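Wiroj Thongdee
@wthongdee · August 25, 2024

1/ Fault notes from the towel task, hand-held gripper, unit 11. Symptom: the width reading says closed, the pads say otherwise. Logged it in July as operator error. That was wrong.

2/ Episode 1923 is the clean example. Width goes to zero and stays there for 200 frames. There is towel between the pads the whole time. Zero should not be possible with cloth in the grip.

3/ First suspect was the calibration file from Wurbridge. Reloaded it, same result. Second suspect was the Osel encoder. Swapped it, same result.

4/ Cause: play in one linkage pivot. Under load the arm shifts before the pad does, so the encoder reports travel the pad never made. Bare pads close fine, and our check was only ever done with bare pads.

5/ Consequence: any policy trained on this learns that a gripped towel and an empty grip have the same width. Detov dropped cloth on the replay and we blamed the model for two weeks.

6/ Fix: new bushing, then a zero check on bare pads and a second check on folded cloth. If both read the same, the unit comes off the bench. Episodes from unit 11 are quarantined until Stöcker reruns the widths.

7/ Grip in question:
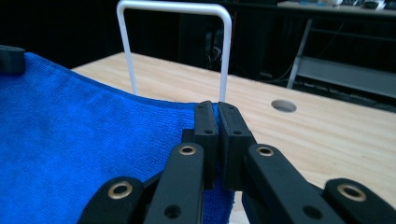 Blue microfiber towel, edge clamped between the pads.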